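ホーム 募集 ものづくり日誌 アクセス お問い合わせ
この記事は4分で読めます

小さな金属部品の仕分け・整理を手伝ってくれる方を募集します

2020年3月13日

メンゲイト作業室(Mengate)では、小型モーターまわりの部品を仕分けて、使える形に整えてくれる方を7名募集しています。ナット、短い円筒形の部品、歯車のついた軸、ローター。手のひらに何個も載ってしまうような小さなものばかりですが、並べてみると一つひとつ表情が違って、これが本当に面白いんです!

きっかけは、取引先のフェルフーヴェン(Verhoeven)が古い部品倉庫をたたむことになり、棚の中身をまとめて譲っていただいたことでした。台帳に載っているだけで2,156点。ところが袋のラベルがはがれていたり、似た寸法のものが一緒になっていたりで、そのままでは誰も必要な部品にたどり着けません。昨年から少しずつ手をつけて、現在400点ほど……と書きたいところですが、きちんと数えました、400点です。残りを6月の終わりまでに片づけたい、というのが今回の募集の趣旨です。

お願いしたい作業
・部品を浅いステンレスのトレーに出して、種類と状態を見る
・青い仕切りトレーのマスに、一つずつ分けて入れる
・傷や欠けのあるものは別にして、記録票に書く
・寸法を測り、台帳の番号と照らし合わせる
・作業台を拭いて、次の人に引き継ぐ

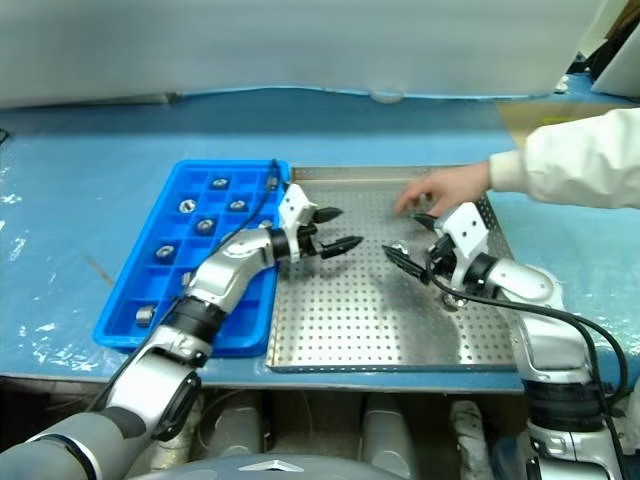
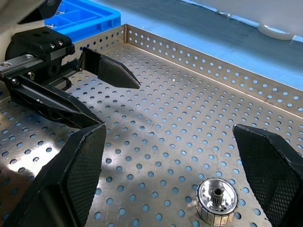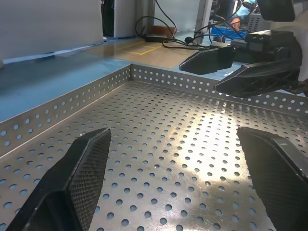

丸い穴が規則正しく並んだ金属トレーと、その下の青い面。

一マスに一個、が基本の約束です。マスが余っていても詰め込まないでください。あとから測るときに指が入りやすく、取り違えも減ります。最初のうちは「こんなにゆっくりでいいの?」と思われるかもしれませんが、ゆっくりで大丈夫です。慣れた人でも、よく似たナットの前では手が止まります(私もしょっちゅうです)。

ローターは少し気をつけて扱ってもらうことになります。磁石がついたものは鉄の部品を引き寄せますし、軸の歯をぶつけると使えなくなってしまいます。持ち方と置き方は初回に一緒に練習しますので、機械の知識はなくてもかまいません。逆に、モーターを分解した経験のある方には、型番の見当をつける作業もぜひお願いしたいです。古い型はカタログにも載っておらず、わかる人がいると台帳が一気に進みます。

こんな方だとうれしいです
細かいものを眺めるのが苦にならない方。裁縫箱や釘の引き出しを整理し始めると止まらない方(仲間です!)。わからないときに「わからない」と言ってくれる方。年齢は18歳以上、経験は問いません。眼鏡やルーペはご自分の使いやすいものをお持ちください。貸し出し用もあります。

条件
雇用形態:短期アルバイト
期間:6月末まで。開始日は相談で決めます
時間:1回3時間、週2回から。午前か午後を選べます
場所:ヴェヴコム(Vevcombe)の建物2階、メンゲイト作業室
時給:面談のときに書面でお渡しします
交通費:実費支給
服装:袖口のひっかからないもの。指輪と腕時計は外していただきます

仕分けの終わった部品は、修理教室「ザメント(Zament)」の教材になります。止まってしまった扇風機やミキサーを直したい人が来て、棚から合う部品を探す教室です。席は全部で70席。ご希望があれば、作業に入った方は見学もできます。自分が仕分けた部品が誰かの手に渡るところは、私も何度見てもうれしくなります。

応募方法
お名前、連絡先、入れる曜日と時間帯を書いて、お問い合わせページから送ってください。志望動機は一行でも結構です。届いた順に、ヨリーン・スハウテン(Jolien Schouten)からお返事します。面談は作業室で30分、そのあと希望者には実際に部品を触ってもらいます。

作業内容についての質問は、台帳担当のカルレイン・ファン・デン・ブルック(Karlijn Van den Broek)宛てにどうぞ。部品の話になると返信が長くなりますが、ちゃんと全部答えます。

当サイトではクッキーを使用しています。閲覧を続けると、使用に同意したものとみなされます。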